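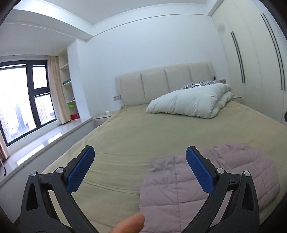 Quick one as I've got twenty minutes before the school run and I said I'd write about the new job stuff. So.

For anyone new, I clean serviced flats. Lernemska has 87 of them across the three towers at Stallton and we do the changeovers. Strip, beds, bathrooms, kitchen, floors, out. Been there since before the second tower opened, so I've seen a few bright ideas come and go.

In February they brought in the automatic stuff. Floor machines on every landing, a linen cart that takes itself up in the service lift, and the bit everybody moans about, the planner. Used to be Carys Wogan did the rota on paper and she knew who had a bad knee and who couldn't do the fourteenth floor before ten. Now it comes through on the phone. Door number, minutes allowed, go.

Good things first. My back. I am not joking, hauling linen bags down a corridor was the worst of it and the cart does that now. Floors too, I haven't pushed a mop down a landing in weeks and don't miss it one bit. 434 changeovers last month with the same size team and fewer people off sick.

Beds though. Beds are still us. A fitted sheet wants two hands and a knee on the mattress, and then there's the quilted blankets, which slide if you so much as look at them, and the big puffy comforters that have to go on last. Smoothing the sheet is what takes the time. You get the middle flat and the corner bunches up, sort the corner and there's creases down by the foot again. The planner gives 12 minutes for a double. Twelve! Fine if it's pushed against nothing and you can walk round it. Not fine with a nightstand either side and a wardrobe door you can't open fully.

Marta Polishchuk timed herself for a whole week and wrote it all down in a notebook, then took it to the office. Fair play to them, they changed the minutes on the bigger flats. Not the small ones. She's gone back to timing.

What I didn't expect is how quiet it's got. We used to do rooms in pairs and you'd have a natter over the sheets, one each side. Now it's one to a flat becuase the planner says it's quicker, and maybe it is. But a new girl started a few weeks back and who's she learning from? I learnt corners off Carys. Took me ages. You can't get that off a phone.

Carys is still with us btw, she does checks now, walks round with a tablet. Says she misses her paper. She lets us double up on the worst flats if we don't make a song of it, so I won't say which ones.

Anyway. Meeting about the small flats is next month, Marta's bringing the notebook and I'm bringing biscuits. Must run, kids out at quarter past and I've still got my work shoes on.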